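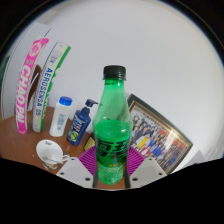
Can I still get into my courses if classes are suspended during a strike?

Your Stono account stays open the whole time, so you can sign in, read your notes and hand in work just as you would in any other week. What changes is the calendar, and the steps in this section will help you get that sorted out.

Section 4. Setting up your account for a suspended term

Please have your student number and your Estgate campus password close by before you start. If you have never signed in before, go back to Section 2 first and then come join us again here.

1. Sign in to Stono and click My Term at the top of the page.

2. Find the line that says Teaching Status. If your campus has called off classes, it will read Suspended. If it still reads Normal and you know perfectly well that it shouldn't, click Refresh and give it a minute.

3. Click Hold My Deadlines. A list of your courses will come up, and you can check the ones you want held (most students check them all, but you may have a lab or a placement that is carrying on as usual, so do look through the list first).

4. Type a short note to your department in the box. You have 200 characters, so keep it simple!

5. Click Save and write down the hold number that appears. The Hanrahan library desk will ask for it if you want your loans extended too.

Note: Holding a deadline does not drop you from the course. Your place, your grades so far and your reading list all stay right where they were.

Caution: Do not click Withdraw, which sits just under Hold My Deadlines and looks a good deal like it. A withdrawal has to be undone by hand at the registrar's office, and in July that took some students most of the month.

6. When classes start up again, return to My Term and click Release. New due dates will show up beside each course. Read them over carefully, and if two exams land on the same morning, write to Sinan Kozan at the Mundik help office with your hold number and both course codes.

Stono Student Guide | Questions? Mundik help office, Room 160 | Copyright 2003 Estgate | Back to top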